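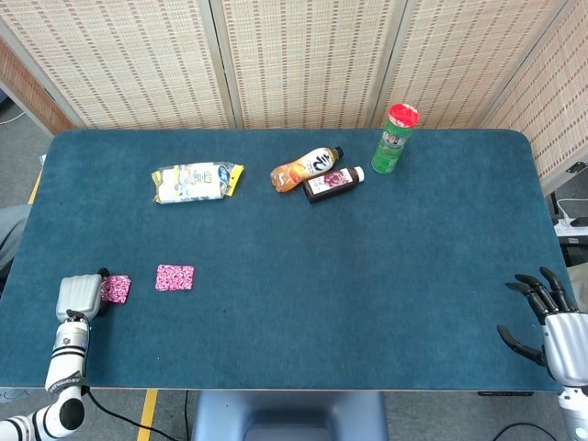 Practice Room Tips: Looking After Your Dance Shoes and Floor at Home

Posted 11/03/2019

So many of our evening class people have asked me what to do with their shoes between lessons that I finally sat down with a pot of tea and wrote it all out. I've been dancing long enough to have ruined a good many pairs (the first ones went into a hot car trunk and came out shaped like bananas), so please learn from my mistakes and keep your money for the spring social!

Suede soles first. They pick up floor wax, dust and whatever was spilled at the bar, and after a few weeks they go shiny and start to slide. Get yourself a small wire brush and stroke the sole gently, always in one direction, until the nap stands up again. You don't need to scrub. I do mine before every class, over a sheet of newspaper on the back step, and it takes less time than finding my car keys. If a sole gets damp, leave it alone overnight and brush it in the morning.

Please don't wear suede soles outside, not even across the parking lot. I know it's only a few yards. The lot behind the Candville hall is all grit and puddles from January on, and I have seen brand new soles finished off between the car and the door.

Satin uppers mark if you so much as look at them. A soft cloth barely dampened with cool water and a tiny drop of dish soap will lift most scuffs, provided you dab and don't rub. Try it near the heel first, where a change in color won't show. Stuff the toes with plain tissue while they dry, and keep them well away from the radiator. Leather is more forgiving, and a little neutral cream now and then keeps it soft across the toes where it creases.

Heel caps are cheap and heels are not, so change the caps when they wear thin or split. I buy a bag of 25 pairs with two friends and we share them out. Push them on while they're warm from your hands and they'll go much more easily.

Now for the floor at home. You don't need a ballroom! I practiced my waltz turns for years in a kitchen you could hardly swing a dishcloth in. Roll up the rug (all the way, because a folded edge is just waiting for your heel), sweep, then go over the boards with a dry microfiber mop. Skip the spray polish, however nice it smells. I used it once before a family party and my brother-in-law crossed the room on his backside during the foxtrot.

If the floor is too sticky for turns, try a pair of old cotton socks pulled over the front half of your shoes. Do take them off again before anything fast. Carpet is hard on the knees when you pivot, so stick to walking your steps through there and save the spins for class.

One last thing about bags. A cloth drawstring bag lets shoes breathe, and a plastic grocery bag doesn't, as anybody who has opened one after a week will tell you. Mine is made from an old pillowcase with a bootlace through the hem, and it has been through the wash 17 times at least and still closes.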